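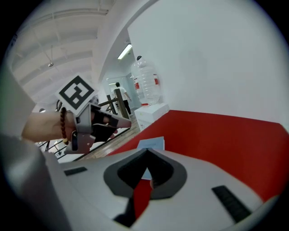 Ticket 542
Product: Jalline hand-held gripper kit, pair
Opened by: Skundley evaluation desk
Handled by: Tzanetos support
Status: Closed, with one item moved to a feature request
Opened: Wednesday, February 5, 2025

Problem as reported
We have the two-gripper kit on a 30-day trial. The right unit tracks fine. The left unit loses its pose partway through a recording and the session gets flagged "marker lost." It happens on most takes where the two grippers work close together. Single-gripper takes are clean. Firmware is the one the kit shipped with in January. We have not changed any settings except the export folder.

Support reply 1
Please check the following and report back.
Clean the marker card on the left unit with a dry cloth. No alcohol, it dulls the print.
Press on all four corners of the card. If any corner lifts, tell us which one.
Open Pekcombe, go to Devices, and confirm that the marker ID shown for the left unit matches the one on the packing slip.
Send the log from one failed take. The log is enough, we don't need the video.

Customer reply
Card cleaned. Corners are flat. The marker ID matches. Log attached. One more thing we noticed: if we hold the left gripper still and turn only the right one, the marker still drops out. So it may not be the left unit at all.

Support reply 2
Thank you, that helps. The log shows the marker being found and lost over and over in the two seconds before the flag. A bad card would normally not be found at all. Two settings to look at:
Exposure. Auto exposure is on by default. With a bright white wall behind the work, the picture keeps adjusting and the border of the marker washes out. Set exposure to manual and start at 800.
Lost marker timeout. The default is short. Raise it to 2 seconds.
Change exposure first and record a few takes before you touch the timeout. Otherwise we won't know which one did it.

Customer reply
Exposure set to manual at 800. Dropouts are almost gone. They still show up when the left hand tilts far back and the card turns away from the right unit. Then we raised the timeout and those takes now finish without the flag. The pose jumps a little when the marker comes back.

Support reply 3
The jump is expected. Pekcombe fills the gap with a straight line between the last good pose and the next one. You can turn on smoothing under Export — it only affects the exported file, and the raw recording stays as it is.

Customer reply
Smoothing is on and the exported files look usable. Two notes for the review we are writing. The exposure setting should be in the quick start sheet, it took us a while to find the menu. And we would like a second marker on the side of the gripper for tilted work.

Resolution
Cause: auto exposure against a bright background, plus steep tilt of the left unit.
Fix: manual exposure, longer timeout, smoothing on export.
No parts replaced. Quick start note passed to documentation. Side marker request logged with Jalline.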